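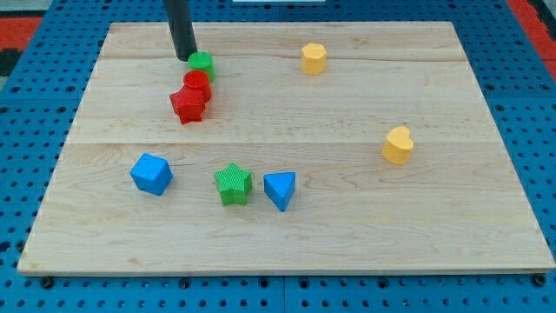

Vullix Gifts and Hospitality Register
By Grameck

Bound register with matching desktop software
Price: £295 plus VAT
Availability: in stock

If you have ever been handed the job of looking after the gifts register in a public body, or in a firm that sells to one, you will probably know the feeling. Somebody puts their head round the door at half past four to say that a supplier took them to lunch in the spring, or gave them a rather nice pen, and ought it to be written down somewhere? Of course it ought, and the trouble is usually the somewhere. We have seen registers kept in the back of a diary, in a spreadsheet with three different people's colour schemes, and in one case on the inside of a cupboard door (it was a very tidy cupboard door, we should say in fairness).

Vullix was made for the people who end up with that job. It is a bound, numbered paper register and a small piece of desktop software that holds the same entries in the same order, so that when an auditor or a newspaper or simply a curious member of the public asks who accepted what from whom, you can give an answer the same morning and go back to your tea.

About the book

The register has 468 numbered entries, one to a half page, with room to write properly. Each entry asks for the date of the offer, who made it and on whose behalf, who received it, what it was and what it was thought to be worth, and whether it was accepted, refused or passed on. There is a box for any contract, tender or licence that the giver has an interest in, and we do encourage you to fill that one in even when the answer is none. A blank box looks like a forgotten one when you come back to it years later.

Refusals get the same space as acceptances. We were asked about this a good deal when the first edition came out, and some customers felt it was a waste of paper, but a steady run of refused offers from one company in the weeks before a bid closes is a very useful thing to be able to see.

The pages are sewn and will not come out without leaving a mark. The cover is dark green cloth, and it lies flat when open, which took us two printers to get right.

About the software

The software runs on an ordinary office computer and does not need to be connected to anything. You type in the entry as it stands in the book, using the same number, and after that it can be searched by name, by company, by value or by date. One licence covers up to 20 people in the same organisation. Corrections are allowed, naturally, as we all make mistakes, but the earlier wording stays underneath with the date of the change and the name of the person who made it.

You can print a public copy with home addresses and telephone numbers left out. You can also set a value above which an entry has to be countersigned by a second person before it is closed – most of our customers pick a fairly low figure and then raise it a little once they have lived with it for a few months.

What it won't do

Vullix will not decide for you whether a gift was proper. It has no opinion on a box of oranges at Christmas or a seat at the opera. Your own code of conduct should settle those matters, and if you haven't got one, or if it was last looked at a very long time ago, please do that first and buy the register afterwards. It isn't a hotline for confidential reports either. Anyone worried that money has changed hands over a contract should go through your reporting procedure or to the proper authorities, and the register is no substitute for that.

A word from the designer

The layout is the work of Gunnel Midtbø, who spent many years checking purchase files before she came to us, and who still reads every letter we get about it. "I wanted a form that a tired person could fill in correctly," she writes in the guide that comes with the book. "Most of the bad records I saw had been kept by perfectly decent people with a bad form in front of them." The guide itself is short and friendly, and has a page of worked entries that you may copy for training.

In the package

One Vullix register, bound
One software licence with installation disc and download code
Printed guide
Card of numbered labels for letters and receipts

Options

Lambrechts slipcase, for offices where the register stands on an open shelf. It has a small lock with two keys.

Stindden receipt folder, holds 600 sheets, with dividers that follow the entry numbers in the book.

Replacement registers carry on from where your last one finished, so do tell us your final entry number when you order. We print the new numbers for you at no extra cost, but it adds a few days, and October tends to be busy.

Delivery and returns

Orders received before noon are packed the same day. Unused registers can be returned within a month of delivery. We can't take back a register once an entry has been made in it, for reasons we hope you'll approve of.

Invoices are made out to organisations only, and we need a purchase order number before we can send one.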